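Gitirlow Stackers: the tower gallery

Welcome to the tower page! If you've ever balanced a sugar cube on an egg cup while waiting for the kettle, you already know what we get up to. We build small towers on tabletops out of whatever has a flat bit on the bottom and something interesting on top, and we've been at it since a wet January in Gitirlow when the heating was off and we all wanted an excuse to keep our coats on and stay put.

There are no proper rules. A tower is anything with one thing sitting on another, and it counts as finished when the builder says so. We've had towers of jar lids, cotton reels, napkin rings, draughts pieces, the insides of old curtain rails (surprisingly elegant) and one marvellous wobbling thing made of pastry cutters that went up in 7 layers and came down while everyone was admiring it.

What I love is how much you start to notice. You pick up a cotton reel you've owned for years and find it leans. You learn which of your saucers is really flat. I now go round charity shops turning things over to look at their bottoms, and I've stopped being embarrassed about it.

About the surface

Samuele Cattaneo talked us into using a plain board on top of the table, and he was so right. A tabletop looks level until you put something tall on it. Woodgrain is lovely, but a plain pale board shows you the outline of every tier, and you can turn your head and see straight away where a tower is drifting. It's kinder when things fall, too, because you can find all the bits again.

Leave yourself a good margin. My first towers were all built close to the edge, where I could lean over them, and a fair few ended up on the floor. In the middle of the board you have to stretch, but there's room to get a hand in from either side and room to take it away again. Taking it away is the hard part! Everyone holds their breath putting the piece down and then catches the whole lot with a cuff.

About colour

We've gone through phases. There was a very bright one, when every tower looked like a fruit salad, and then the Domański sisters turned up with a biscuit tin of old wooden bits and everything went quiet and buttery for a while. I'm still in that mood. With cream on cream you see the shape before anything else. Ribs and ridges catch the light, rounded tiers look almost like icing, and a single darker line does a huge amount of work.

Thin pieces on top of fat ones are my favourite. It's an old trick, a sort of candle-on-a-cake effect, and it makes even a squat little stack look as if it has ambitions. The narrower the top piece, the more patience you need, and the more pleased with yourself you're allowed to be.

A few favourites that live on in words only

The Zistitz tower. Teacup, saucer, teacup, saucer, upside-down eggcup. Built at a kitchen table in Zistitz with 2 dogs asleep underneath. It stood all through lunch.

Makovville lighthouse. Draughts pieces in alternating colours with a thimble for the lamp. Very smart, and rebuilt twice after somebody opened a window.

The long leaner. 5 cotton reels, each nudged slightly to the left of the one beneath. We argued for ages over whether it was clever or just a mistake. I say clever.

Bobbin city. Lots of little towers instead of one big one, all over the board like a town seen from a hill. If you're nervous about height, start with this kind. You'll enjoy it just as much.

Cream tower, white top

Rounded, ribbed tiers in cream, stacked on a white board, with a dark ring marking the light wood-toned top. And then that small white cylinder standing up from it, still held between two black fingers! I could look at those ribs all day. Both hands are over the board, the left one waiting with its own pair open.
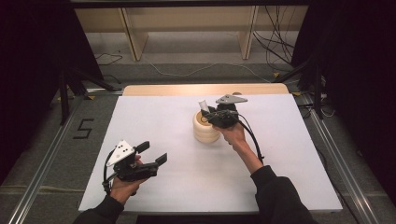
Have a go yourself

Start with three things from the kitchen drawer and something flat to build on. Put the widest at the bottom, go slowly, and pull your sleeves up first. If you come along to Gitirlow, bring a handful of odds and ends for the swap tin. Anything round is snapped up, and we're always short of good bases, so if you've got a heavy old lid with no pan to go with it, please put it in your bag.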